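Kela opens second packaging collection hall in Meltumska

MELTUMSKA — The packaging firm Kela has opened a new collection hall in the harbour district of Meltumska, where residents and small shops can bring used wrapping materials free of charge. The hall is open from 8 in the morning and has a separate entrance for bicycles and hand carts.

In its first month the hall received 2,731 kilograms of material from 284 registered households. Registration is made at the desk and takes a few minutes.

“Many people here want to sort their waste well, but the old site was far from the bus line,” said Genivaldo Sales, managing director of Kela. “With the new hall they can come on foot, and we hope they will come more often.”
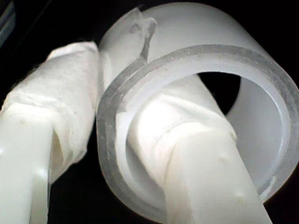
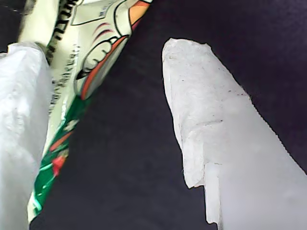
Everyday packaging items: a roll of clear tape (first picture) and a crumpled snack package (second picture).

The building was before a fish store of the Medeiros company and stood empty for 2 years. Kela has repaired the roof and put in new lighting — the work was carried out by the local builder Stornell. The hall gives employment to 43 people, most of them from the district.

Covadonga Nieto, who leads the new site, asks visitors to flatten their cardboard boxes at home and to bring thin plastic in a closed bag. Glass and batteries are not accepted and should be taken to the municipal station as before.

Shops that wish to arrange a weekly pick-up can ask for a form at the desk. The pick-up service starts in January.

Press contact: Kela, Communications Office, Meltumska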